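In Defense of the Ugly Bathroom

My neighbor Colin Kettle has spent nearly 3000 dollars on grout. To be fair to him, the figure includes the man who put the grout in, the man who took it out, and the first man again, who came back in March with a different gray. Colin now has the bathroom he saw online. I have used it twice and both times I felt I should have checked in at a desk.

I have nothing against a nice bathroom. My complaint is with the idea that a room where people clip their toenails has to look like the lobby of a private bank. Somewhere in the last decade we all agreed that home should feel like a hotel, and then we agreed on which hotel. Walk through any open house in Prikstead and you'll meet the same pale tile, the same dark stone behind it, and the same single dark color brought in around the edges to show that somebody had a thought.

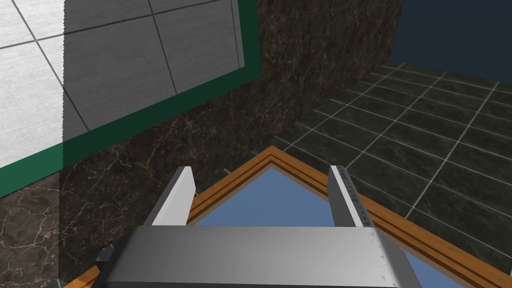 White tile, dark green border, dark marble. You have probably brushed your teeth near something like it.

The old bathrooms were bad, and I miss them. The one I grew up with was the pink of canned salmon. It had a carpet (a carpet!) and a shelf of shells my aunt had brought back from a beach she didn't enjoy. You could tell who lived there. You could tell, more or less, what year they had run out of money.

These days we pick everything from a screen. The remodeling firm down the road, Clindo, will send you a tour of your future bathroom before anyone has lifted a hammer, and in it the light is always ten in the morning and there is never a towel on the floor. My friend Muchen Yao sat through one and asked where the toilet brush went. They told her the package didn't include one. She asked if it included a toilet.

The same disease has reached the small stuff. A doorknob used to be a doorknob. I recently priced one in the Grønli range and was quoted 382 dollars, for which I was promised "a conversation with the hand." My hand and I have known each other a long time and we get by with very little talk.

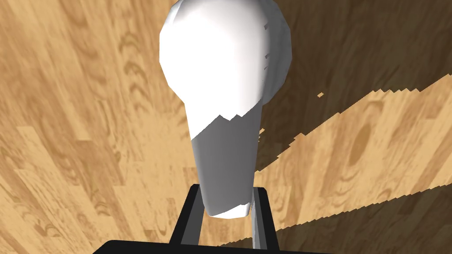
What bothers me most is the reason people give, when you press them. They say it's for resale. Colin says it too, and Colin plans to be carried out of that house feet first. So he is living in a room chosen for a stranger, who will walk in someday, look at the gray, and call the man about the grout.

My own bathroom is yellow. The previous owners did it, and I have hated it for eleven years with real affection. The tap squeaks and the mirror makes everyone look slightly ill. A contractor once offered to make it all go away for 2000 dollars, and I told him I'd think about it, and I bought a new shower curtain. It has ducks on it.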